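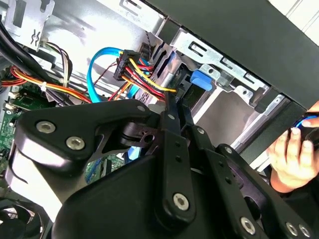 About Stodeck

Stodeck is a desktop computer workshop and evening school in Pearce. We take in office towers that have finished their first working life, strip them, clean them, fit them out again and send them off to people who need a computer on a desk. And we teach anybody who wants to learn how to do the same.

We love desktop towers! Laptops get most of the attention and we understand why, but a tower is a machine you can get your hands into. You take off one side panel and there it all is: the power supply up in its corner, the drive cage with its latches, the data cables looping across to the board, the fat bundle of yellow, red and black wires coming off the supply. You can point at a part and say what it does, and then you can unplug it and hold it. For teaching, we haven't found anything better.

How we got going

The first class was on Tuesday, January 9, 2018, in the back half of a former carpet showroom on Histis Street. Bevan Tipoki had been fixing office computers for a living for a long time and had a garage full of towers he couldn't bring himself to throw out. Leilani Tillman taught high school science and wanted something practical for her students to do after school. They put out four folding tables, one tower per table, and a box of screwdrivers that turned out to be mostly the wrong size.

Seven people came. Everyone got their side panel off, and by nine o'clock there was a drive in every lap and screws all over the carpet. (There was still carpet then. We have hard floors now, and a much easier time finding screws.) The next week the seven came back and brought friends.

By May we had outgrown the tables and rented the front half of the building as well. The front is the workshop, where the refurbishing happens during the day. The back is the classroom, and there is a wide doorway between the two so that students can wander through and see what a full day's worth of open cases looks like.

Who we are

Bevan Tipoki runs the workshop. He does intake, which means every tower that comes through the door goes past him first, and he can usually tell from the weight and the rattle whether there's a loose screw inside. He also teaches the Thursday power supply class and is very firm about the power cord being out of the wall and on the table where he can see it.

Leilani Tillman runs the school side: the class calendar, the lesson sheets, the loaner tools. She wrote the beginners' course from scratch and rewrites a bit of it after every group goes through. If you've taken a class with us and still have the yellow cable sheet on your wall, that's hers.

Keegan Bright came to us as a student in the second year and now works full time on storage. Drives, cages, caddies, trays, latches, rails – all of that is Keegan's. Ask about drive trays only if you have a free half hour.

Matěj Baláž does testing. A finished tower spends a night on his shelf running through memory and drive checks, and it doesn't get its side panel back until he has signed the tag. He keeps the fan noise notebook too, which now runs to three volumes.

Iñaki Urquijo handles deliveries, collections and the Saturday bench. He speaks Spanish, Basque and French as well as English, so if one of those is easier for you, ask for him when you call.
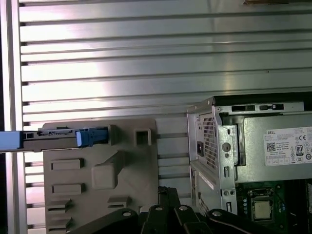
WHAT HAPPENS TO A TOWER

A computer that arrives here goes through the same steps whether it came from a law office or somebody's spare bedroom.

First, the case is opened and everything that can come out without a fight comes out. Drives go first. In a lot of office desktops the drive sits in a carrier held by a colored plastic latch, very often blue, and once you know to look for that color you can find most of the things the maker wanted you to be able to remove. We teach this on day one. Find the colored plastic, look at which way it wants to move, and try that before you pick up a tool.

Next is the label check. Power supplies carry a printed label with the ratings on it, and we copy the important lines onto the job tag before anything else gets done. It's dull work and it has saved us a great deal of trouble. A supply with a missing label or one we can't read is set aside for Bevan.

Then cleaning. Vent grilles collect an amazing amount of fluff, especially the small square-hole kind, and the back panel gets a soft brush from both sides. Fans are held still while we blow them out. The bare metal parts get wiped down, and we wear light gloves for that, having all met the inside edge of a stamped cutout at some point.

After that come the drives. Every drive that had somebody's files on it is erased or destroyed before it goes any further, and the donor gets a certificate with the serial number. Keegan does these in batches and the door to the drive room stays shut while a batch is running. Most of our towers go out with a solid-state drive in place of the old spinning one, and it makes such a difference! A slow old office computer starts up like something much younger, and people who remember it from before have trouble believing it's the same box.

Cables go back in last. We're fussy about this. A data cable should come down in an easy curve with no sharp bend at the plug, and the power leads should run somewhere the side panel won't pinch them. We don't go in for show-quality cable tying, but the next person to open that case should be able to see what goes where.

Then it's off to Matěj's shelf for the night.

Classes

Beginners' Tower is six evenings and assumes you have never opened a computer. You'll take one apart down to the bare chassis, learn the names of the parts, and put it back together. On the last evening it has to start. In the last group 98 percent of first tries did, and the rest were running before we locked up.

Drives and Data is four evenings with Keegan. You'll learn how to tell a data connector from a power connector by feel, how to seat a drive in a cage so that it stays put, how to copy an old drive to a new one, and how to wipe one properly. Bring a drive from home if you have one you're curious about.

Power Supplies is a single Thursday evening with Bevan. We never open the supply itself, in class or in the workshop. What you'll learn is how to read the label, how to trace each lead, how to test a supply and how to swap it for another.

Rerel is our after-school program for ages 12 to 17, named after a typo on the first sign-up sheet that the kids refused to let us correct. It meets twice a week in term time, and each student finishes the year with a tower they rebuilt and get to take home. Leilani leads it with help from older students who've been through it themselves.

Class size is capped at ten so that everyone has their own machine. We don't double people up. When two share a case, one of them ends up holding the flashlight for the whole evening.

All tools are provided. Please tie back long hair and leave bracelets at home. If your eyesight isn't what it was, we have magnifiers on arms at three of the tables, so say so when you book and we'll save you one.

Where the computers go

We have sent out 4,000 towers so far. A good many go to families through the schools in Pearce, and others to adult education rooms, tenants' groups, a choir office, two repair garages and a chess club that wears out mice at a startling rate. Each one comes with a keyboard, a mouse, the power cord, and a card with our phone number on it. If it stops working, call and we'll look at it.

Last year 700 machines came in that couldn't go back out whole. Those get taken down for parts, and our parts wall is a treat if you like that sort of thing. Drive caddies by model, blanking plates, latches in small drawers, a whole row of nothing but short data cables. If you're nursing along an older desktop and have snapped a plastic tab somewhere, come in with the broken piece. We probably have its twin.

Giving us a computer

We take desktop towers of any size and brand, complete or not. Missing side panels are fine. Missing drives are fine too – plenty of offices pull their own before they let anything go, though we'd be very happy if you left the caddy or bracket in the case, as those are the parts we run short of. Please keep the screws if you can. A sandwich bag taped to the top of the case is perfect.

For more than five machines, call ahead and Iñaki will come with the van. The largest single pickup we can manage in a day is 100 towers, and for that we need a loading dock and a week's warning.

We can't take printers or tube monitors.

The Saturday bench

Every Saturday from ten until two the front doors are open and you can bring in your own desktop. It's your machine, so you do the work, with one of us next to you. People come to add memory, replace a noisy fan, or find out what that cable hanging down is supposed to be plugged into. There's no charge for the bench, and parts from the wall are priced on the drawers.

It gets busy and a bit loud, and it's probably the best part of our week! Come early if you need a long session. The coffee is on the shelf by the classroom door, and drinks stay on that side of the doorway, please.

Finding us

We're on Histis Street in Pearce, two doors down from the tire shop, with ramp access from the parking lot at the rear. The workshop is open Monday to Friday from nine to five. Evening classes start at six thirty and the back door is unlocked from six. Class bookings, donations and questions about a computer you got from us all go through the same phone, so just tell whoever picks up what it's for.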